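Home | Notebook | Scans | Tapes | Supplies

Transfer bench notes, May, page 2 of the Mirzaei family job

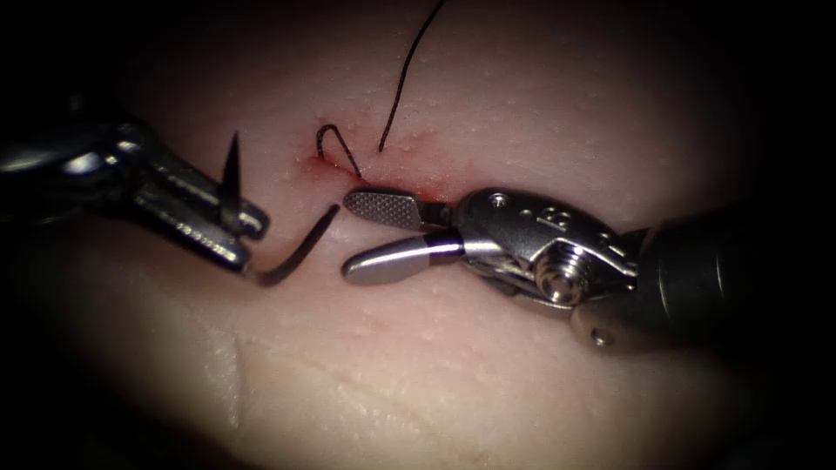
Started 7:40 am. The Mirzaei boxes hold 1,363 slides and 39 small reels, and the family wants all of it turned into a "legacy film" with narration. Fine. I still think they'd get more use out of a folder of labeled scans, but the package was sold before I got a say.

Slides first. Ran two trays through the Droltance feeder on the auto color setting. Faces came out orange, lawns came out blue. The manual says auto is "tuned for faded family slides." Not these ones. Turned it off, set the white point by hand on a gray card slide, reran tray one. Better. Skin is still a bit warm and I'm leaving it.

Dust removal: set to low. On medium it ate the pattern off a polka dot dress. Anyone who says they can't see the difference should look at tray one, slot 14, both versions, at full size.

Reels. 61 splices logged so far, most of them old tape that has gone yellow and oozes. Remade the worst with fresh tape. Melur Siregar wants to try the cement splicer. I've said no until she shows me a test on leader that holds overnight.

Draresis sent their memory-matching software again, the one that claims to sort pictures by "emotional importance." Gave it a tray. It put a parked car at the top and the grandmother's birthday near the bottom. Maybe the car mattered more, but how would it know? Not paying for it.

Narration: the aunt recorded hers on a phone in a kitchen, fridge hum all the way through. Notched out the hum, lost some of her low voice with it, backed the filter off halfway. I'd keep the hum before I'd lose her.

To do: reload tray three (two slides in backward), second backup to the Undport drive and check it opens, ask the family who is in the boat.

Filed under: Home movies & slides, Bench log
Last updated: May, 4:15 pm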